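The Chair With the Headrest

We got the new room in the fall, and with it a furniture allowance of $368. I would like that number to sink in. It was for the whole office. Somebody at Canditz, which owns the building and is very proud of the ceiling, told us the room was "move-in ready," and I suppose it was, in the sense that you could move into it.

So most of what we sit on and write on came from other people. I have become the person who knows where it all came from, the way some people know about birds, and I am going to write it down while I still care.

The chairs first, because chairs are where a workplace shows you its heart. We had been promised a matching set. What came up in the elevator on Monday was a mixed litter. There are black ones with mesh backs, which are fine, and there is one with a headrest. I don't think whoever sent it understood what they were doing. You can't put one chair with a headrest in a room full of adults and expect work to continue.

Vernon Fortin had it first. He got it by coming in at 7, which he had never done before and has not done since. By lunch Beca Probert was sitting in it, and Vernon was standing near her with a sandwich, making remarks about his neck. There was talk of a rota. I drew one up (I own a ruler) and it was ignored by everyone, me included. The current system is that you leave a sweater on it, and the sweater is respected until you go to the bathroom.

I've had four turns now. It's a good chair. The headrest pushes your head slightly forward so that you look as if you're about to apologize for something, but your shoulders feel wonderful.

Then there's the whiteboard. It's large, it's on wheels, and it was free, from an outfit called Granance that was closing its upstairs office and wanted it gone by the end of the day. Kagiso Zwane and I went over to get it. It doesn't fit in a car. It doesn't fit in the car you borrow after finding out it doesn't fit in the first one, either. In the end we walked it back, four blocks, with me in front saying "curb" and Kagiso behind saying nothing at all, in a way I could hear. A man outside the bakery asked if we were giving a lecture.

I had big plans for that whiteboard. I bought pens in several colors. There would be a column for things to do, a column for things being done, and a column for things done, and we would all move briskly from left to right. What has happened is that everybody is afraid of it. It's so big and so clean that writing on it feels like walking across somebody's new snow. People drift up to it, take the cap off a pen, look at all that white, put the cap back on and go and send an email.

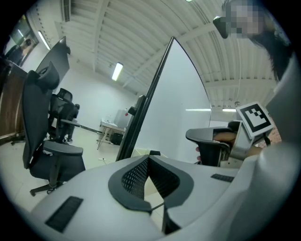
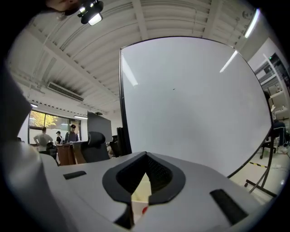
Filed under: Office Life

The best thing in the room is still the row of windows, which cost us nothing. There's a tree out there that went yellow more or less overnight, and for a while everybody found a reason to be over on that side. Myfanwy Eynon moved her coffee breaks there and started calling it "the terrace." I've held out for a proper bench on the terrace, but see above regarding $368.

In front of the windows is the brown wooden cabinet. I have feelings about the cabinet. It's the only piece in the place that looks as if it came out of a house, and everyone treats it like an aunt. You can lean on it. You can put your cup on it for a minute. You wouldn't put your feet on it. It came from Veikko Lehtinen, who was clearing out his garage and described it to me over the phone as "a small cabinet." I took him at his word and asked him to bring it over by himself, and he has been slightly cool with me ever since.

I should say what's in it, as people ask. The cabinet contains the kettle's old box, a quantity of cables that don't go to anything, three tablecloths from a party I didn't attend, and the manual for a printer made by Ultska. We don't have a printer made by Ultska. I've asked. I've kept the manual anyway, out of some idea that the printer might turn up looking for it.

As for the white table, the one with the thin metal legs, I paid actual money for that, and I'd like some credit. It took most of an afternoon to put together. The instructions were drawings only, starring a cheerful little man with no face who never once held a leg upside down. I held two of them upside down. It stands up very nicely now as long as you don't write on it with any conviction, so of course we've put equipment on it.

Which leaves the lighting. I have been told by several people, separately and in confidence, that the fluorescent lights make them look ill. I passed this on to Canditz and got back a nice message about how the ceiling was a feature. It is a feature. It's white and ribbed all the way along, with beams across it, and if you tip back in the good chair it's a little like lying under a very clean bus. But I asked about the lights.

Beca wants to bring in a floor lamp. Vernon says a floor lamp is the start of a slippery slope and the next thing will be a rug. I would love a rug. The floor is pale tile and shows everything, and a chair on casters crossing it sounds like a small train coming in. When two people roll back from their desks together you have to stop talking and wait for them to pass. I looked at a rug at Navarrete on my way home last week and turned the price tag over, and then turned it back again and patted the rug and left.

So we have a few dollars of the allowance left, which I'm keeping in an envelope, and the sign-up sheet for suggestions is on the whiteboard. Or it will be, as soon as someone is brave enough to write "Suggestions" at the top. Kagiso says it should be me because I bought the pens. I've told him I'm thinking about the lettering.

If anyone reading this has a floor lamp they don't want, I can collect, provided it fits in a car.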